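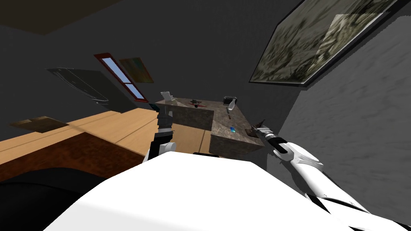 Is stone really worth it for a kitchen counter? I get this one more than any other, and my answer is yes, if you cook a lot and don't mind a bit of upkeep. I've lived with mine for four years and I'd pick it again tomorrow. A stone-topped counter standing out in the room is my favorite way to use it, and you can start with just that one piece and leave the rest of the kitchen for later!

How much should I budget?
My own top came to some 2,000 dollars with fitting. I got a quote from Birnar and another from Csizmadia, and they were so far apart that I called both back to check they'd measured the same kitchen (they had). Always ask if the sink cutout is included.

Do I have to seal it?
Depends on the stone. Granite and marble usually need it, quartz doesn't. I do mine every December, when I'm cleaning for guests anyway. Put a few drops of water on the surface – if they soak in and leave a dark spot, get the sealer out.

Can I put a hot pan on it?
I don't. Granite will probably forgive you, but quartz has resin in it and can scorch. I keep two trivets by the stove and one of them is always in the dishwasher.

What do you clean it with?
Warm water and a drop of dish soap. No vinegar, no lemon, please, especially on marble! I ruined a shiny patch on my old bathroom shelf that way and it still bugs me.

How long does fitting take?
Mine took 45 minutes once the crew was in the door. The wait before that was much longer, so order early.

Last updated 18 Aug 2020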